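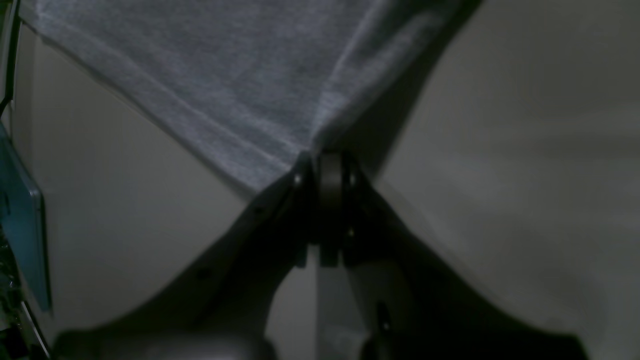

Início | Edição atual | Arquivo | Submissões | Contato

Tempo de leitura: 7 min

Imprimir | Enviar por e-mail

4.3 Perda não detectada de preensão em malhas de algodão

A falha mais frequente na etapa de elevação foi a perda de preensão não sinalizada pelo controlador, designada adiante por PPN. Nessa condição, o tecido deixa as pontas dos dedos, no todo ou em parte, e a máquina de estados prossegue para o transporte como se a carga estivesse presente. Na Figura 4, o tecido cinza mesclado converge para um único ponto, aparentemente retido entre os dois dedos da garra, e uma dobra pronunciada desce em diagonal até esse ponto. A geometria é desfavorável à detecção: o volume de material junto ao pivô é pequeno em relação à peça, e a abertura residual dos dedos, única grandeza consultada pela versão original do controlador, pouco difere da abertura registrada com a garra vazia.

Figura 4. Preensão pontual de tecido cinza mesclado, vista pela câmera de punho.

Foram executados 600 ciclos na célula de Laltedcombe, com o planejador Stastau e sem intervenção do operador durante a elevação. Desses, 377 empregaram malhas leves e os demais, tecidos planos ou peças forradas. Registraram-se 43 ocorrências de PPN, todas no grupo das malhas leves. A taxa nesse grupo foi, portanto, de 11,4%. Nenhum dos eventos gerou código de falha no registro principal. A identificação foi feita a posteriori, pela comparação entre as imagens de punho e o sinal de corrente do atuador, segundo o protocolo de anotação elaborado por Savita Bajpai.

A anotação distinguiu dois modos. No primeiro, escorregamento progressivo, a prega presa entre os dedos diminui ao longo da subida até que a peça se solta. No segundo, desprendimento súbito, a perda ocorre no instante em que o braço inverte o sentido da aceleração, ao final do trecho vertical. O segundo modo respondeu por 14 dos 43 eventos. Os 29 restantes foram classificados como escorregamento progressivo, embora em alguns deles a oclusão pelo próprio tecido tenha impedido determinar o início do movimento relativo. Nesses casos adotou-se como início o primeiro quadro em que a borda da peça se deslocava em relação às pontas dos dedos.

A causa imediata do primeiro modo foi atribuída ao limite de força. O valor configurado de fábrica no módulo Doludow havia sido reduzido na fase de comissionamento, após marcas de compressão observadas em peças forradas, e a redução foi aplicada globalmente, sem distinção de material. Para a malha, a força normal resultante situava-se próxima do mínimo necessário para sustentar o peso próprio da peça e deixava de ser suficiente quando parte do tecido permanecia apoiada na pilha. A tração adicional exercida pela pilha não constava do modelo de carga.

O segundo modo depende mais da trajetória que da força. O perfil de velocidade gerado pelo planejador era trapezoidal, com descontinuidade de aceleração nas transições. Em uma carga rígida, o efeito é desprezível nas velocidades utilizadas. Em uma peça suspensa por um único ponto, a massa abaixo da garra oscila e a solicitação na prega apresenta picos que o limite de força não acompanha. A substituição por um perfil com derivada limitada da aceleração foi avaliada em bancada, mas os ensaios não integram a série aqui analisada.

Do ponto de vista da segurança, a PPN não deve ser tratada apenas como perda de produtividade. Em dois eventos, a peça caiu fora da zona de descarga e ficou sobre a guia linear do eixo externo. O eixo continuou habilitado, visto que a lógica de intertravamento considerava a carga ainda na garra, e o tecido foi arrastado até a proteção da correia. Não houve lesão nem dano permanente. O operador, contudo, abriu a porta de acesso para retirar a peça antes da confirmação de parada, e o intervalo entre a abertura e a imobilização do eixo excedeu o valor previsto na análise de risco da célula. O relatório de ocorrência, datado de domingo, 11 de maio de 2025, recomendou que a ausência de carga passasse a ser condição verificada antes de qualquer deslocamento do eixo externo.

A correção adotada compreende uma verificação em dois instantes: ao final da elevação e imediatamente antes do transporte. Em cada um, o controlador compara a corrente filtrada do atuador com uma referência obtida com os dedos fechados sem material e, em paralelo, estima a fração da região próxima às pontas ocupada por tecido na imagem de punho. A divergência entre os dois indicadores interrompe o ciclo e solicita nova preensão. A exigência de concordância aumenta o número de paradas indevidas, sobretudo com tecidos escuros, cujo contraste com os dedos quase pretos da garra é reduzido. O tecido da Figura 4 corresponde a uma condição favorável à segmentação, e os limiares obtidos com ele não foram transferidos às demais cores.

Permanece sem tratamento o caso de preensão parcial em que duas peças sobrepostas são elevadas e apenas uma se desprende. A corrente e a ocupação da imagem conservam valores compatíveis com a presença de carga, e o evento só é percebido na pesagem. O conjunto de dados Awasthi, utilizado para ajustar o segmentador, não contém exemplos anotados dessa condição. A seção 4.4 descreve a coleta complementar iniciada em setembro e o critério empregado para separar as duas camadas.

Início | Edição atual | Arquivo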